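How to Oil a Plain Wooden Board Without Ruining It

Sooner or later everyone ends up with a big pale board and the idea of making it into something. Mine was going to be a shelf, then a serving board for parties I don't give, and for most of one winter it was a thing that stood behind a door and fell over whenever the door was opened. In March I finally put a finish on it. I have done several since, and made a different mistake on each, so you can have the benefit of those.

What you need

One board, light in color, already cut to size
Sandpaper in 180 and 240 grit, plus a sanding block
A clear wiping oil (I use Verkatell Clear, because the shop had it)
Lint-free rags, more than you think
A tack cloth or a barely damp rag
Gloves
A scrap of the same wood

Step 1: Read the grain

Put the board on a table and look at it from the side, with the light coming in low. You want to know which way the lines run, as you'll be sanding along them for the rest of the afternoon. On most boards they go in long bands, and somewhere there will be a patch where they bend into tall nested arches. Woodworkers call this cathedral grain. It is the prettiest part of the board and also where you will see every scratch you put in.

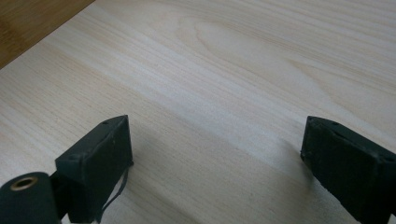

Arched grain on the pale board, straighter lines on either side of it. Oil will make the arches stand out more.

Decide now which face is going to be the good one and put a pencil tick on the other. I skipped this once and oiled the wrong side beautifully.

Step 2: Sand, but not for long

If the board feels smooth already, believe it. Go over it with 180, with the grain, using long even strokes that run off both ends. Then do the same with 240. Anything up to 600 is sold in the same rack and looks very professional, but a surface polished that fine can't take in much oil, and you'll have spent an evening making the board worse.

Be careful if yours is plywood. The face veneer is thin, and an electric sander will go through it while you are thinking about lunch. Do it by hand. Break the sharp edges with two light passes and leave the corners alone.

Step 3: Get the dust off

Vacuum, wipe with the tack cloth, go and have a coffee, wipe again. There is always more. Milan Hermans, who taught me most of this, wipes a third time and has never once let me forget that I don't.

Step 4: Try it on the scrap

Light wood goes darker and yellower with oil. The can will say "natural" regardless. Rub some on your scrap, leave it overnight and look at it in daylight. If you hate it, you have lost a scrap.

Step 5: First coat

Pour a small puddle in the middle and spread it with a folded rag — thin, thinner than that — working along the grain. Leave it for 18 minutes, or whatever your can says, then wipe off everything that hasn't soaked in. People leave the extra on for luck. It dries sticky and collects hair.

Do the back as well, same day if you can prop the board up on something. A board oiled on one side only can cup.

Step 6: Wait, sand lightly, repeat

Give it a full day. Knock down any roughness with used 240, dust again, second coat. I stop at two for a shelf and do 3 for anything that will have cups put on it.

About the rags

Oily rags can heat up and catch fire by themselves. Spread them flat outdoors to dry, away from anything that burns, and don't leave them balled up in the trash. Please do this one even if you ignore the rest.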